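How to Make a Simple Oat and Honey Soap Bar at Home

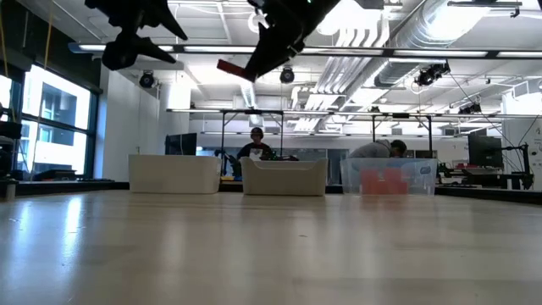 Melt-and-pour soap is the easiest kind to start with, as the lye work has already been done at the factory. You buy a block of base, melt it, stir in what you like and let it set. Before you melt anything, get your supplies sorted so that you are not opening cupboards with sticky hands. Three bins standing in a row on a table, such as a white one, a cream one and a clear one, are enough for a small batch: dry ingredients in the first, molds and spoons in the second, finished bars in the clear one where you can see how many are left.

What you need

700 grams of goat milk or shea melt-and-pour base
Two tablespoons of finely ground oats
One tablespoon of honey
Up to 20 drops of a skin-safe fragrance oil
Rubbing alcohol in a small spray bottle
A heatproof glass jug
A silicone mold with six or eight cavities

I use the Hulton shea base because it cuts cleanly and does not sweat much in summer. The Moroz goat milk base is a little softer and gives a creamier lather. Either one works with this recipe.

Step 1. Grind the oats

Put plain rolled oats in a coffee grinder and run it until they look like coarse flour. Large flakes scratch, and they turn soggy in the bar after a few showers. Sift out anything that is still lumpy.

Step 2. Melt the base

Cut the base into cubes about an inch across. Microwave in 30-second bursts and stir between each one. Stop when a few small lumps remain and stir until they are gone. Do not let it boil. Boiled base goes rubbery and traps bubbles, and there is no fixing it afterward.

If you prefer the stovetop, set the jug in a pan of barely simmering water. It takes longer but is easier to control.

Step 3. Add the oats and honey

Loosen the honey with a teaspoon of warm water and stir it in slowly. Add the oats a little at a time. Let the mixture cool for a few minutes, stirring now and then, until it starts to thicken slightly. If you pour too early the oats will all sink – some people like the two-layer look, but the bottom layer is rough on the face.

Step 4. Fragrance and pour

Stir in the fragrance last. Check the label for the maximum rate in soap, and leave it out completely if the bars are for a baby or for someone with eczema. Pour into the mold and spray the surface with alcohol right away to clear the bubbles.

Step 5. Set and unmold

Leave the mold on a level surface for at least four hours. Overnight is better. Skip the freezer, which makes the bars sweat when they come out. Pull the sides of the mold away first, then press from underneath.

Storing the bars

Wrap each bar tightly in plastic wrap the same day. Glycerin pulls moisture out of the air and unwrapped bars get beads of liquid on the surface. They are still fine to use, so just wipe them dry. Use bars made with honey and oats within six months. I make mine in March and they are gone by the end of summer.

In the shower, keep the bar on a dish that drains.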